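Subject: Re: Pantry drawer, Tejada kitchen

Vega Goicoechea wrote:
> Please confirm where tea and snacks are to be kept from March.
> The order form still refers to the cupboard. Are we within
> the 65 allotted for this item?

Dear Ms. Goicoechea, dear colleagues,

Tea and snacks are assigned to the wooden drawer under the marbled counter. Chips stand upright in the rear compartment, with the Stash packets in front of them. The yellow tea packets belong in the lower compartment. Staff are asked to leave the divider in place when restocking.

The order form will be corrected. The amount allotted is unchanged.
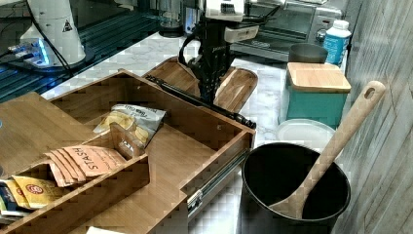 Tea and snack drawer, open, with divider.

Regards,
Encarnación Pastor
Office Services, Heltico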